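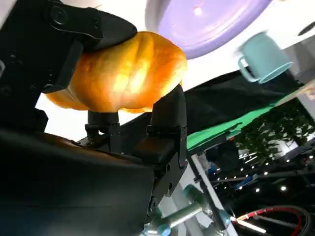 I have been writing grasp planners, on and off, for 16 years, and I should like to say a kind word for the boring log file.

Most of the talk at Gramport this April was about bigger models, and very good talk it was too (the coffee was less so). But when I got home and sat down with our own failures from the spring, all 366 of them, hardly any had much to do with the size of anything. The planner had chosen a perfectly sensible grip and then something small went astray further down: a stale camera transform, a force limit left over from another job, a timestamp that was late by just enough to matter. We only found these because Solange Perrin, bless her, had insisted that every part of the stack write down what it believed and when it believed it.

Round, ribbed things are where I feel this most. Two fingers on a lobed surface can settle on a ridge or in a groove, and a planner that treats the whole thing as a smooth ball will happily report the same confidence for both. I'd love to see that doubt carried through to the controller, so that it closes a little more gently, instead of being rounded off and thrown away at the first interface.

So my plea to anyone holding a budget, in Vilville or anywhere else, is to give your tooling people some 10 per cent more time than they ask for. Ours have already spent theirs on a better replay viewer, and I use it every morning before I open my email.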